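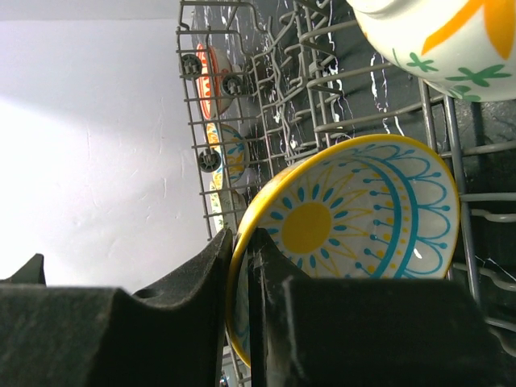 Benito Pacheco wrote back that the visitor side railing still moves when people lean on it, and that he would not open rows 1 to 8 until the bolts are replaced. His note is item 4 below. Everything else on the list was checked on the same walk-through.

Padivach Field, Mestside
Pre-season stadium checklist, football
Inspected 10 Jun 2024
Next inspection: August, before the first home game

1. Main gate and ticket windows
OK. Gate swings fully open and latches. Left window shutter sticks halfway.

2. Home stands, seating
Needs work. 47 seat boards checked, 2 cracked near the aisle. Both taped off. Replacement boards are on order from Munteanu.

3. Home stands, stairs and handrails
OK. Paint on the step edges is worn on the north stairs. Repaint before August.

4. Visitor stands, railing
FAIL. Top rail is loose at two posts.
Comment (Pacheco): Tightened these last year and they backed out again. The holes are worn. Longer bolts won't fix it, the plates have to be changed. Keep the lower rows closed, band section included.

5. Press box
OK with comment. Floor is sound. The ladder to the roof deck needs a locking cover so students can't climb it during games. Capacity sign is missing from the door.

6. Playing surface
OK. Low spot near the east 20-yard line holds water. Sprinkler heads all sit below grade.

7. Goalposts
OK. Pads on the south post are split along the seam. Usable for practice, replace for games.

8. Lights
Not finished. Northwest pole could not be tested, breaker was locked out. Ekcombe has the key.

9. Concession stand
OK. Extinguisher tag is current. Move the propane cage farther from the back door.

10. Exits and emergency access
OK. Ambulance lane is clear. Someone has been parking a trailer across the end of it. Post a sign.

Other comments
The west wall dates from 1950 and the mortar is soft in nearly the whole bottom course. It isn't a hazard now, but no banners should be hung from it this season.

Items 4 and 8 must be closed out before tickets go on sale for the opener. Send photos of the new rail plates with the work order.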